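Garkuvmont Windowpane Utility Cloth, reviewed after 14 washes

The Garkuvmont is a white woven cloth with a thin dark grid, sold as a dish towel and general wiping cloth. It comes folded in a paper band, one to a pack or in a bundle. I bought two singles from Abdel Hamid, a housewares shop near my office, and a third came from Othmane Farouk, who had stopped using his. All three were the same size out of the pack and carried the same care label.

Two stayed in the kitchen for drying dishes. One went to the round table, which is dark red and shows everything: crumbs, lint, dried drips, the ring under a cup. I have rejected several cloths on that table alone. A white cloth leaving white fiber on a dark red ground fails in the first pass, and no closer inspection is needed. 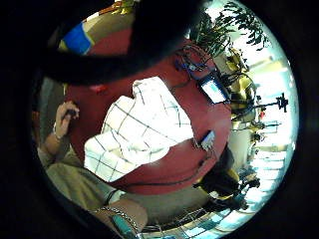 Weave and hand

The cloth is a plain weave, flat on both faces, with no terry loops. The grid is woven in with dyed yarn and reads the same on the front and back. Thickness is on the low side for a dish towel. It folds to a pad without much bulk, and it bunches easily in one hand, which matters for wiping because a stiff towel skates over spills instead of collecting them.

As sold, it is coated with some kind of finish and repels water. This is common. The label says to wash before use and should say to wash three times. Absorbency was poor after the first wash, acceptable after the second, and did not change measurably after the third.

Absorbency

I weighed one cloth dry, soaked it, let it hang until it stopped dripping, and weighed it again. Then I repeated this with the Jarovel, the waffle cloth I had been using before. The Jarovel holds more water for its size. The Garkuvmont takes water up faster on first contact, and it wrings out more completely. For drying plates the Jarovel is the better cloth. For wiping a table I prefer the Garkuvmont, as it goes over the surface without leaving a wet trail behind it.

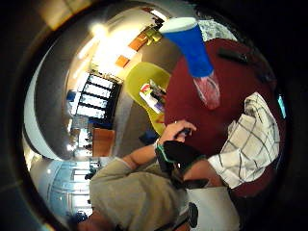
Cups and glasses are an intermediate case. The thin weave gets down into a narrow cup easily, and plastic comes out dry with one turn of the wrist. Glass takes two passes. After the second there is no haze, provided the cloth was washed without fabric softener. With softener it smears, and it took two plain washes to get back to where I started.

Lint

Low from the third wash on. Before that there is some shedding at the cut corners of the hem, where the thread ends have been left long. I trimmed them and the problem stopped. On the dark red table I now find no visible fiber after a dry wipe. After a damp wipe there is occasionally a single thread, always from the hem – the body of the cloth holds together well.

Use with spray cleaner

Most of my table cleaning is done with a trigger bottle and a cloth. I used Fedisis surface cleaner at the dilution on its label. Spraying the cloth works better than spraying the table. The weave spreads the liquid evenly across the folded face, and one folded side will do half the table before it needs turning. Sprayed onto the table, the cleaner beads a little and the cloth pushes it ahead before taking it up.

The cleaner left a faint tint on the white areas after a few sessions. It washed out at warm temperature. Coffee did not wash out fully. Tomato did, if rinsed the same evening.

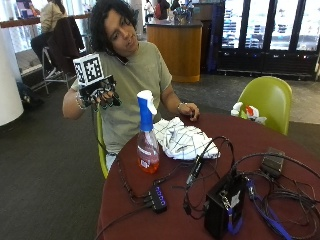

Trigger bottle and the checked cloth on the round table.

Shrinkage and shape

The cloth lost 13 mm on the long side over 14 washes, nearly all of it in the first two. The short side barely moved. As a result the grid is no longer quite square, though this can only be seen if the cloth is laid flat and smoothed. The hem has started to ripple on one of the three. Fongchan Kaewkla, who edits these reviews, irons hers and reports that the ripple goes away until the next wash. I do not iron dish towels.

Drying time is short. Hung over a rail in the late afternoon it is dry by evening. Left in a heap on the table it stays damp in the middle until the next day and will start to smell, as any cotton cloth would.

Faults

No hanging loop. The care label is stiff and scratches if it ends up on the outside of the fold, so cut it off. The finish should have been washed out at the factory. Price as a single is high for the amount of material; the bundle is more reasonable.

Rating

Table wiping: very good. Drying glass and cups: good. Drying plates and pans: adequate, get the Jarovel. I have moved all three of mine to table duty and will add a note on the hems in January.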